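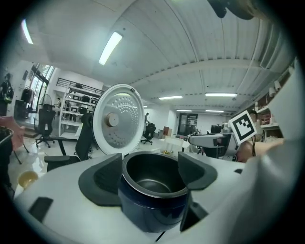 Hodden wrote back overnight that our paste is too thick for the spine linings and that they would thin it by half before changing anything else. They also think we are putting the second lining on too early. I don't agree about the second lining but the first point is fair, and it costs us nothing to try.

December, bench notes, Illinwood ledgers

Started 8:15. Bindery at 62 F, humidity low with the heating on. Moved the humidifier to the end of the long bench.

Paste: wheat starch, rice cooker batch, same proportions as last time. Left it to cool covered, then pushed it through the horsehair strainer twice. First pass still had small lumps near the end, second was clean. Split the batch. Jar A is as strained. Jar B is thinned with an equal volume of deionized water, worked in a little at a time with the flat brush. B brushes out much better on the tissue but takes longer to grab.

Vol. 3. Text block is 258 leaves and in better shape than the outside suggests. Old animal glue on the spine came off with a poultice of Jar A, 20 minutes under polyester film, then the bone folder. Two sewing supports broken at the head. The rest are sound, so no resewing. First lining of medium Japanese paper with Jar B, tamped down with the stiff brush. Left between boards with a light weight. I want to see whether it cockles before I put anything over it.

Vol. 4. Not touched except to measure. Leather is powdery along both joints and comes off on the hands. Gloves off for the text block, on for the boards. Needs consolidating before anyone opens it past 90 degrees.

Test strips. Cut from the offcuts of the Thoroddsen paper, 140 mm by 25 mm, pasted in pairs with a 70 mm overlap. Half with Jar A, half with Jar B. Pressed between blotters, blotters changed at 10:00 and again at 1:00. Peeled one pair of each at 3:30 as a rough check. A held and tore the paper. B let go cleanly at one corner and tore the paper everywhere else. Could be that I starved that corner, the brush was getting dry. Leave the others until tomorrow and peel them slowly.

If B holds on the remaining strips I will use it for the first lining on all the ledgers and keep A for the cloth. Hodden's way would be B throughout. Cloth with paste that wet will bleed through, I think, but I can run one on the dummy book.

Mustholm cloth arrived. Color is a shade grayer than the swatch. Close enough for the inside, not for the spines. Emailed them to ask whether it is a different dye lot or whether our swatch has faded in the drawer. The invoice came to 1,074 with shipping, which is over what we set aside for cloth on this job, so the boxes will have to come out of general supplies.

Other things

The backing press is slipping on the left side again. Tightened the collar, it held for the afternoon.

Low on blotter and on the 10 gsm tissue. Plenty of everything else.

Whoever used the small paste brush last, it was put away with paste in the heel. Soaked it and got most out, but the bristles are splayed and it is only good for glue now. Please rinse until the water runs clear and hang them bristles down.

Jar A and the rest of Jar B are in the fridge, top shelf, labeled. Throw both out if they smell sour.

4:50. Vol. 3 still damp at the tail. Swapped the blotter and left it under weight.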